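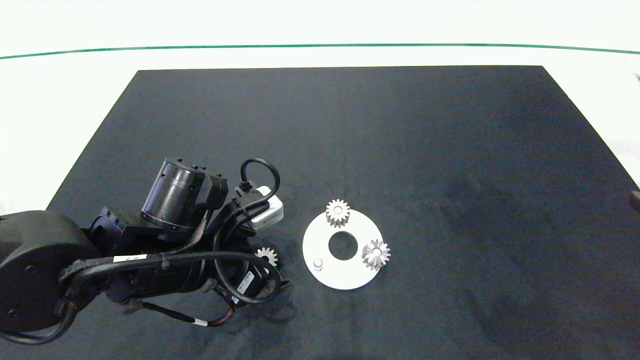 Black arm on the dark mat, white tabletop.

Projects > Language Services > Progress Reports > Skikusport Subtitles

4 min read

Progress report to Kernura: subtitling and translation of the Skikusport coaching library
Prepared by Junaid Bugti, September

This report covers the work since the last payment. It follows the headings in the grant agreement, except that training and software are taken together.

Work completed

We have finished English subtitles for 68 videos in the coaching library. These are the films used most often by the youth coaches, mainly warm-ups, balance drills, falling safely and equipment checks. Each file has been timed, read by a second person and sent to Skikusport for approval. All the beginner material is approved. The club still has the longer lectures on race preparation and has asked for more time with them.

Polish translation is under way and is being done by Kołodziej under the contract you approved in the spring. Their translators work from our corrected English text, and they send questions back in a shared sheet. Most of the questions are about ski terms. English-speaking coaches use several words for the same movement, and the translators need to know when two speakers mean the same thing. We have started a term list to deal with this. It is longer than planned and will be handed over with the final files.

Software and training

We moved from our old subtitle editor to Drileo at the start of this period. The move took longer than I told you it would. Line breaks did not carry over correctly and had to be fixed by hand in the older files. Timing was not affected. New files are now set up in Drileo from the beginning and we have had no trouble with those.

Two club staff members have been trained to correct subtitles and upload new versions. They can now fix a misspelled name or a wrong start time without sending the file back to us. A written guide is in the project folder. It needs a section on speaker labels, which I will add.

Problems and delays

Sound quality is the main problem. Many of the outdoor films were recorded in wind, and in some the coach is facing away from the microphone. Our rule is to mark speech as unclear when the typist and the reader cannot agree on it. The club then has a chance to ask the coach. This has worked for recent films. For older ones the coach has often left, and the unclear mark stays in.

We also lost time over permissions. Four films show interviews with parents, and the signed forms do not mention translation. Zbigniew Zawadzka at Skikusport is contacting the families. We have stopped work on those films until he has answers.

Budget

Spending on subtitling is in line with the plan. Spending on translation is lower than planned, as Kołodziej bills on delivery and has not yet sent its main invoice. Software costs are over. We paid for both editors during the changeover and had not budgeted for the overlap. We would like to cover the difference from the travel line, which is hardly used, and ask for your written agreement to do so. The full table is in the attached spreadsheet.

Next period

- Finish the race preparation lectures once the club returns its notes.
- Receive and check the first full set of Polish subtitles.
- Close the term list and send it to Skikusport and Kołodziej for comment.
- Hold a review session with coaches, nearly two hours long, to see whether the subtitles can be read comfortably on a phone.
- Settle the parent interviews one way or the other.

We do not expect to need an extension. If the Polish files are late, the review session can go ahead with the English ones.

Comments

Zbigniew Zawadzka: Thank you, this matches our records. Some families have replied and I will forward the forms when I have all of them.

Program desk: The transfer from the travel line looks fine in principle. Please send it as a separate request so we can file it.

Junaid Bugti: Will do. The request will have the Drileo invoices attached.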